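Vellar dual-arm kit — ticket 300
Opened by: Margaux Lebrun, Tadstead
Opened: 11/5/22
Status: waiting on vendor

Left gripper drops out of force mode during the small-parts trial. The arm keeps moving, but the jaw goes to position hold and the controller logs fault 69. Right side runs the same routine clean. Firmware is as shipped.

Tried so far: power cycle, gripper re-home, jaw force lowered from 60 to 55 percent. With the lower setting the fault came later in the run but still came.
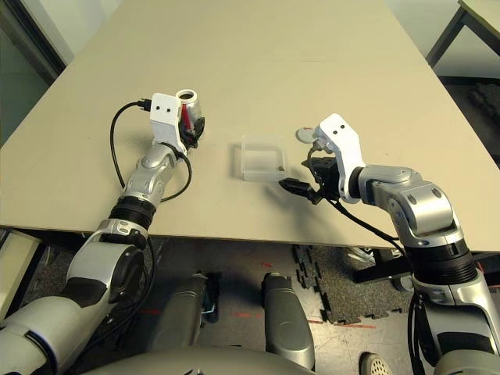
Swapped the two gripper cables at the controller end. Fault stayed with the left arm, so the controller port is ruled out. The cable itself and the connector at the gripper housing are not. Flexing the cable by hand near the plug with the arm parked gave one fault in more than 300 log lines — not enough to call it.

Reply from Jalelska support: send the full log and order a spare cable under warranty. Log sent. Spare requested.

Still open: does the trial period pause while we wait for the part? The quote says it ends in December.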